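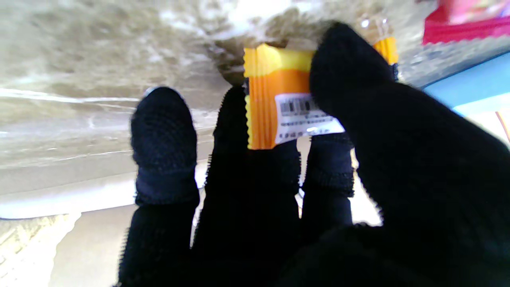

4. What the belts did

I'll start with the wearing trial, as it's the bit most readers ask me about, and leave the bending rig for the next part. We had nine belts in all, cut from four leathers that I'll call by the names on the invoices: Redura, Lundska, Ocampo and Zarkow. Every belt was two layers, glued and stitched, with the same plain buckle. I stitched them all myself at the same bench, partly to keep things fair and partly (I admit) because I didn't trust anyone else with my good pricking iron.

The people wearing them were all used to having something heavy on the hip. Most carried a tool pouch or a radio, and a couple were on their feet in a warehouse all day. I asked them to wear the belt as they'd wear any other and to write down, in a little notebook, whenever it sagged, rolled over at the top edge or dug in. I didn't tell them which leather they'd got. One of them guessed Zarkow straight off from the smell, so that belt wasn't as blind as I'd have liked, and I've marked it in the table at the back.

Rolling was the big complaint. A belt can be lovely and stiff along its length and still fold outwards where the weight hangs, and once it has folded it keeps wanting to fold in the same place. The Ocampo belts were the worst for this. They were also the ones people said nicest things about for comfort, which gave me a headache when it came to scoring! In the end I kept the two scores apart and never added them together. Nhung Tiêu, who did the sums for this paper, had told me to do that from the beginning.

Lundska held its shape best of the lot. It was miserable to wear for the first while, going by the notebooks ("like a plank" turns up more than once), and then the grumbling dies down. I can't say from the notebooks whether the leather softened or the wearers simply got used to it. My money is on a bit of both. Redura sat in the middle on everything, to the point that I have very little to say about it, except that it took the edge dye beautifully and I'd happily use it again for that alone.

The stitching came through fine on all the belts but one, where a thread had gone at the buckle fold. I found it on a Tuesday when the belt came back for measuring, restitched it and sent it out again. We kept its scores in. You could argue with that, and one of the people who read our draft did, but the thread was my fault and the leather hadn't done anything wrong.

Figure 1. A black knitted glove on a robotic hand, fingers pointing upward and gripping a snack packet. 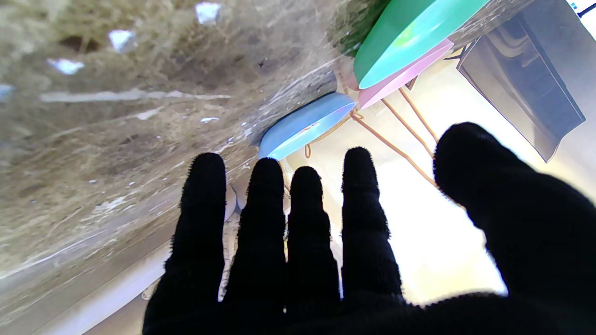

4.1 The bending rig

The rig bends a strip of belt back and forth over a steel bar and counts as it goes. We ran every strip to 1278 bends, which is an odd number to land on. It's how far the first Ocampo strip had got when the glue line started to open, and after that we stopped all the others at the same point so they could be compared.

Up to there the Lundska strips showed hardly a crease on the grain side. Redura creased but didn't crack. Zarkow went pale along the bend quite early on, and I was ready to write it off, but a rub with conditioner brought the colour back and the surface underneath was sound. I'd been telling customers for years that a pale line meant the leather was finished, so I've had to stop saying that.

The glue matters more than I'd allowed for. All our strips used the same contact cement, spread by hand, and my hand isn't a machine. Where I'd gone thin near the edges the layers let go sooner, whichever leather it was. If I were doing it again I'd weigh the cement for each strip, and I'd cut spares from the same side of each hide so there was something left to check against.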